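# Warel Hand-Held Gripper Pair, Classroom Kit

Part no. 131-W. Supplied by Vustier for school clubs, introductory robotics classes and teams entered in the Janero Folding Challenge.

The Warel pair is two hand-held grippers sold as a matched set. Each is held by the grip and closed with a trigger. Students use them to work out and rehearse a manipulation task by hand before the same task is programmed on an arm. The finger geometry is the same as on the Warel arm-mounted gripper, so a grasp that fits between the hand-held fingers will also fit between the powered ones.

## What is in the box

- 2 hand-held grippers, assembled
- 2 sets of fingertip pads, fitted
- 1 set of spare pads
- 6 practice cloths, hemmed
- 1 hex key for the finger screws
- Printed task cards for the Fashola course, units 1 to 4

Cameras, mounts and recording software are not included. The camera plate accepts the Vustier wide-angle module, ordered separately.

## Intended use

The kit is built around cloth handling. Cloth is a useful material for a first project because it changes shape when it is touched, and a plan that ignores this fails early. Unit 1 covers a single fold with one gripper. Unit 2 repeats it with two grippers held by one student. Units 3 and 4 split the grippers between two students, who must agree on the order of grasps before starting.

A smooth white or light gray table is preferred. Cloth slides on it with little drag, and most colors separate well from the background in recorded footage. Allow enough clear surface for the cloth to be opened flat with a hand's width to spare on every side. Keep unused cloths off the working area during a run. 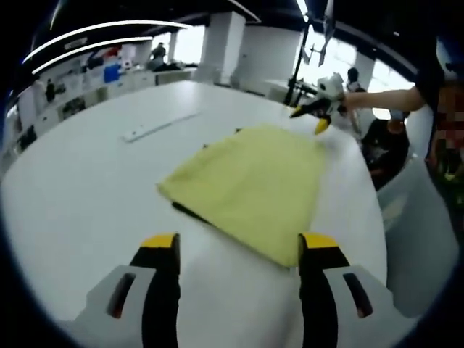 Corner grasps should be taken with the fingers open and low, one on each side of the corner, and closed only when both pads touch the table. Closing early picks up a single layer. For a folded cloth, check that all layers are between the pads before lifting. If the layers slip against each other, set the cloth down and start again from the last fold - pulling harder stretches the hem and spoils the next run.

## Specifications

| Item | Value |
|---|---|
| Mass, each gripper | 400 g |
| Actuation | Manual trigger, spring return |
| Pad life | 3000 closures, typical classroom use |
| Power | None required |

Replace both pads on a gripper at the same time. A new pad opposite a worn one will twist thin fabric. Wipe pads with a damp cloth only; solvents harden the surface.

## Competition notes

The pair is accepted in the hand-held division of the Janero Folding Challenge without changes. Teams may swap pads between rounds. They may not add tape, adhesive or textured sleeves to the fingers. Trigger locks are allowed in practice and must be removed for scored rounds.

Teams moving up to the arm division in September can keep their task cards and cloths. The finger screws are shared between the two products. The pads are not, and arm pads must be ordered under their own part number.

## Ordering

Sold as a pair only. Single replacement grippers are available to schools that already own a kit; quote the serial number from the underside of the grip. Spare pads ship in sets of four, cloths in packs of six.

Page revised 11/20/21. The pad life figure replaces the one printed on earlier task cards.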